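3.2 Collection procedure

Examples were gathered with a hand-held gripper carrying its own wide-angle camera, so that no robot was needed during recording. The operator also wore a head-mounted camera. The two streams were recorded separately and aligned afterward using a clap at the start of each session. Only the gripper stream is passed to the policy. The head stream is used to check labels and to settle cases in which the object is hidden from the gripper view.

Each of the 17 operators recorded 100 examples per task. Sessions took place in working offices, with the lights and furniture left as they were. Operators were asked to begin each recording with the gripper open and to hold it still for 2 s before moving. Trials in which the object was dropped were kept and marked as failures, following the practice used for the Mimstead set.

The gripper camera takes in a large part of the room as well as the fingers. Figure 4 gives a view toward the ceiling, with the operator's face masked. The white finger and the gripper body fill much of the lower and left parts of the view, and straight structures such as ceiling beams and the edges of the partition are strongly bent. We did not correct this distortion before training. Faces were masked before the recordings left the collection site.

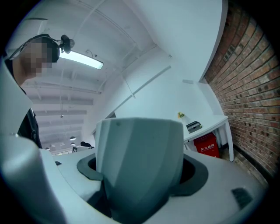
Figure 4. View from the gripper camera, with the operator wearing the head strap and camera.

3.3 Filtering

Recordings were removed if tracking was lost for more than 7 consecutive frames. The remaining recordings were cut at the first and last gripper motion. Marchand reviewed the failure labels a second time against the head stream, and disagreements were settled in favor of the second reading.

Related items
Andedance: paired head and hand recordings for grasp learning
Policy transfer from hand-held grippers in the Fikholm tasks
Notes on the Mimstead failure labels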